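Banner Letters and Backdrops: Your Questions

We get a lot of mail at the Zerkbridge Craft Library about making signs for parties, school plays and club tables, and we love it! These are the ones that come up most. Last updated January 8, 2025.

What is the craft library, anyway?

It's a lending room on the ground floor of the Sammont building. You borrow letter stencils, cutting mats, clamps and fabric the way you'd borrow books, for up to 22 days. Membership is free if you live in Zerkbridge. People from out of town are welcome too, with a small deposit.

How big should my letters be?

Bigger than you think! Go for a height of 8 inches if people will be reading from across a classroom or a living room. Tape one paper letter to the wall, walk to the far side and look back. If you have to squint, size up. Short words can take really chunky letters, and they look great that way.

Foam, felt or cardboard?

Foam is my favorite by a mile. It cuts cleanly, it weighs next to nothing and the colors stay bright. Felt is lovely for anything that gets folded and packed away (a banner that comes out every birthday, say). Cardboard is cheap and fine for one afternoon, but it curls when the air is damp.

Can I mix colors, or should I stick to one?

Mix them! A dark background lets you get away with almost anything, pastels included. A border in a deeper shade of the same color helps a pale letter stand out - yellow on its own can look washed out in photos. 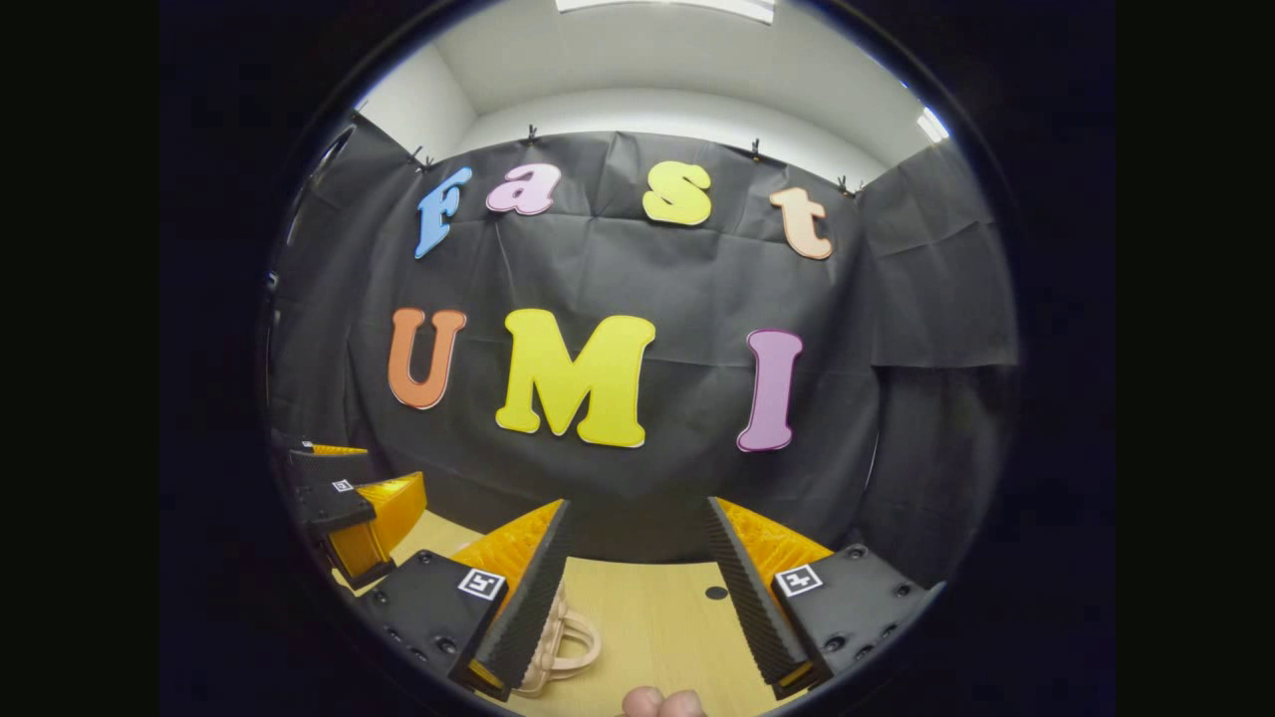 Foam letters in mixed colors on black fabric.

What's the best way to hold letters on fabric?

Depends on the fabric. Small safety pins from the back work for felt on cotton. For foam, try removable adhesive dots first, and test one on a hidden corner overnight. Hot glue holds like crazy, but you won't get the letter off again without leaving a mark.

My fabric is full of creases. Do I need to iron it?

Only if they bother you. Hang it the night before and the soft ones will often drop out by themselves. For stubborn fold lines, a steamer on low does the trick, and we have two you can borrow. Steam before the letters go on, please.

How do I keep my rows straight?

Run a piece of painter's tape across the fabric and rest the letters on it, then peel it away. Or skip straight altogether! A bit of tilt makes a homemade sign feel cheerful. Start with the middle letter of each word and work outward so you don't run out of room.

Do you lend whole alphabets?

Yes, two stencil sets. The Vanhove set is round and friendly, and the Rallenar set is tall and narrow, good for long names. Both get booked up early for June, so put your name down in spring.

Can I bring my kids?

Please do. Ages five and up can use the blunt scissors and the punches. Craft knives stay at the adult table.

Zerkbridge Craft Library, Sammont Building, Room 100 | Contact us | © 2025 | Back to top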